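Norna Homes to Bring 200 Factory-Built Houses to Former Orchard in Undden

UNDDEN, 5/26/19 – Norna Homes has closed on a long-idle orchard parcel on the south edge of Undden and plans to build a neighborhood of 200 factory-built houses there, the company announced. The project will be called Ferri Park, after the creek that runs along the west side of the land, and it is the biggest thing Norna has ever taken on!

The houses will be built indoors at the company's Brurkon plant, trucked to Undden in two halves, and set on permanent foundations. Buyers will own both the house and the lot underneath it. There will be no space rent, which was the first thing people asked about when Norna met with neighbors at the grange hall this spring.

"I grew up in a house that came down the highway on a truck, and my parents still live in it," said Morena Longo, president of Norna Homes. "So I get a little worked up about this. These are good, solid houses with real porches and real yards, and teachers and nurses and line cooks ought to be able to buy one in the town where they work."

Three floor plans will be offered at the start, with two, three or four bedrooms. All of them have a covered front porch, a laundry room and a full-size pantry, and the larger two can be ordered with an attached garage. The pantry was added after Norna showed early drawings to families on its interest list, which now stands at 3083 names.

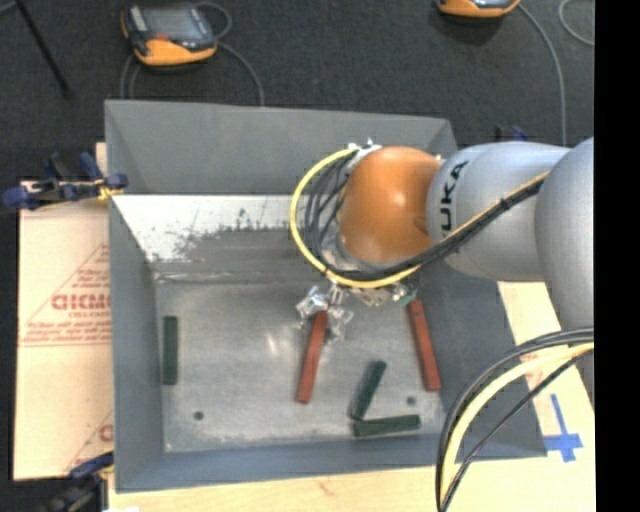 Streets in Ferri Park will connect to Orchard Road at two points, and a walking path will follow the creek from the north entrance down to the existing ball fields. Norna has agreed to keep the double row of walnut trees on the east side. The old packing shed is in poor shape and will come down, but its beams will be saved and used for a picnic shelter near the path.

Coralie Tapsell, who is managing the project for Norna, said the site work is the slow part. Water and sewer lines have to be brought across from the school property, and the county still has to sign off on the final drainage plan. If that goes as expected, grading will start in October.

"Once the pads are ready, things move fast," Tapsell said. "A crew can have a house set and closed up in 7 days, and then it's porches, steps, driveways and paint. I can't wait for people to drive by and see it happening."

Norna will hold an open house at its Undden sales office once the model home is in place. People who would like to see floor plans, ask about financing or add their names to the interest list can stop by the office during business hours.

About Norna Homes
Norna Homes builds and sells factory-built houses on owner-owned lots. The company is family run and has its plant and main office in Brurkon.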